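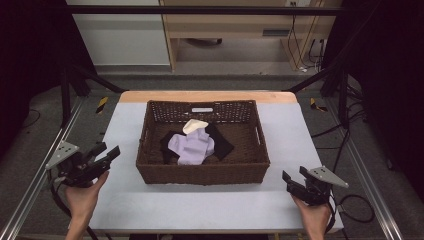 The satchel in Janport has 30 slots and I have now spent more of my life arranging them than I have spent smuggling. I like the game. I like the fog, I like the boats, I like Cillian Costello and his terrible coat. But I'd guess half my playtime is me moving a wet map one square to the left so a lantern will fit. Gruvetti could have given us a basket. Look at that basket. Black cloth on the bottom, lavender one dumped on it, little cream-white one on top, two handle holes, done. No grid. You don't rotate the lavender cloth to see if it fits better sideways. Anyway, is there any way to turn off the slot system, or a mod, or am I supposed to be enjoying this?

posted by saltcellar, 14 November 2024

pidgeon_toed wrote:
You're supposed to be enjoying it. I'm sorry you had to find out this way.

There's no toggle. There is a setting called Relaxed Stowage under Accessibility that sounds like what you want and only makes the satchel open faster. So you can be annoyed sooner.

Lord Bollard wrote:
Going to be the one who defends it. The satchel is the game. When Wouters searches you at the customs shed, he goes through it in order, top left to bottom right, and he gets bored. If you've put dull stuff first (rope, biscuits, the letter from your aunt) he gives up before he gets to the good row. That whole system goes away if it's just a heap. I've walked past him with a stolen church bell.

saltcellar wrote:
He gets BORED? I've been carrying the contraband in the top left because it's easier to find.

Lord Bollard wrote:
That would explain a few of your evenings.

mothballed wrote:
Does the game tell you this anywhere? I finished the first chapter and got searched every single time and just assumed he hated me.

pidgeon_toed wrote:
There's a sailor in the pub who says "old Wouters has no patience for a long list." That is the tutorial. If you picked the fight option with him, which the game strongly encourages, you don't get the line.

mothballed wrote:
I picked the fight option.

pidgeon_toed wrote:
Everyone picked the fight option.

grebe wrote:
Bollard's right about how it works and wrong about it being good. I'd be fine with the order mattering if the thing kept its order. Every time you board a boat the satchel re-sorts itself by weight. So I do my careful little wall of biscuits, I take the ferry for one minute, and the bell's back on top. Then it's hide in the fish market and do it all again. I timed one run and it was 20 minutes, most of it sitting behind a barrel with the menu open. Big adventure.

Lord Bollard wrote:
It doesn't re-sort if you buckle it. Hold the drop button.

grebe wrote:
Hold the DROP button. To keep things.

Lord Bollard wrote:
I didn't say it was elegant.

saltcellar wrote:
I tried the drop button. I have dropped the satchel into the harbor.

Do I get it back?

tinned_peaches wrote:
You do, but it comes up in the net by the Trustitz warehouse, and the Trustitz family will have "looked after" it, meaning they've helped themselves to anything worth more than 5 crowns. On the bright side your organizing problem is solved.

On the actual question in the first post, there's a mod called Loose Goods. It makes the satchel a pile and you grab stuff off the top. Wouters just rolls dice. I used it for a weekend and took it off again because with a pile, whatever you need is at the bottom, always, and digging to it throws the other stuff on the ground in front of the customs shed. So your basket would be fine if you only ever wanted the cream-white one.

saltcellar wrote:
Maybe I only ever want the cream-white one. You don't know me.

I'll try it. Does it break saves?

tinned_peaches wrote:
Make a copy first. Mine was okay but my aunt's letter turned into five letters and she's now referred to in the plural.

mothballed wrote:
While there's a crowd here, can someone tell me what the brown block is that you get from the chandler in chapter two? It's called "Sundry" and it takes up a huge chunk of the satchel and won't stack with anything. I've been hauling it from island to island. Closest thing I can find to how it looks when you spin it in the item viewer:
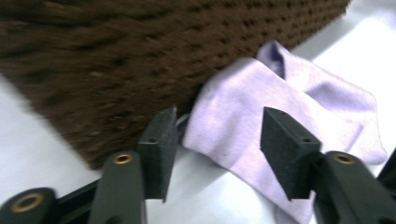 Chocolate brown, dots in rows, mid-whoosh.

Same straight edge along the bottom and everything.

pidgeon_toed wrote:
It's a boot scraper. You give it to the lighthouse keeper and she says thanks.

mothballed wrote:
And then what?

pidgeon_toed wrote:
And then she has a boot scraper.

Lord Bollard wrote:
It's not a boot scraper, it's peat. Put it in the stove at the lighthouse and the beam goes green, and the night boats come in on the wrong side of the rocks. I've done it twice. You can loot for days.

grebe wrote:
It's not peat, peat stacks. I had a full row of peat. I'm with boot scraper.

Lord Bollard wrote:
Then explain my green light.

grebe wrote:
You burned her boot scraper.

tinned_peaches wrote:
The item file just says sundry_05 with no description, so I think Gruvetti never decided. It has a "burnable" tag and a "gift" tag. It also has an "edible" tag but so does the bell.

saltcellar wrote:
Update from the man who started this. Put the mod in, copied my save like I was told. Walked up to Wouters with everything in a heap. He rolled his dice, found nothing, and waved me on. I then went to get a biscuit out to celebrate and threw a silver teapot at his feet.

Mod is off again. I'm back to the squares. Put the rope first and the biscuits second, found the buckle, held the right button for the right length of time, and took the ferry. It all stayed where I put it, and I was so pleased I opened the menu on the far side just to look at it. I don't want to hear anything about this from Bollard.

Lord Bollard wrote:
Wasn't going to say a word. How's the rope row, though? Some people like the short rope first.

grebe wrote:
Patch in December is supposed to fix the ferry sort by the way. The notes say "satchel now remembers." Doesn't say what.

mothballed wrote:
I ate the Sundry. Costello says "needs salt" and you lose 5 health. Slot's free now at least.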